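À propos de Murín
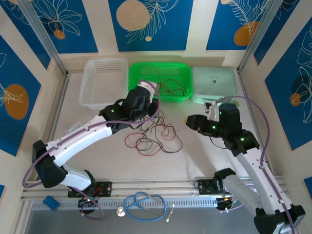

Murín est un label de réédition consacré aux musiques autochtones et minoritaires enregistrées hors des grands circuits. Nous cherchons des bandes restées dans des stations de radio locales, des écoles ou des familles, nous les faisons restaurer et nous les publions en vinyle et en numérique.

Le label a été fondé par Albane Mallet et Marek Šťastný après la parution de Naltau, une compilation de chansons sames tirée à 150 exemplaires. Le catalogue compte aujourd'hui quatre collections. Lempi Hirvonen s'occupe des recherches dans les pays nordiques, Nghĩa Nghiêm de la restauration sonore et des livrets.

Aucun disque ne sort sans l'accord écrit des interprètes ou de leurs ayants droit. Ils touchent la moitié des recettes nettes et gardent la propriété des bandes. Les paroles sont imprimées dans la langue d'origine, avec une traduction française.

Nos disques sont distribués par Grundport et vendus aussi par correspondance. Les commandes passées en août sont expédiées à la rentrée.

Vous avez des enregistrements à nous signaler ? Écrivez-nous par le formulaire de contact, en précisant le support et, si possible, le lieu et l'année de la prise de son.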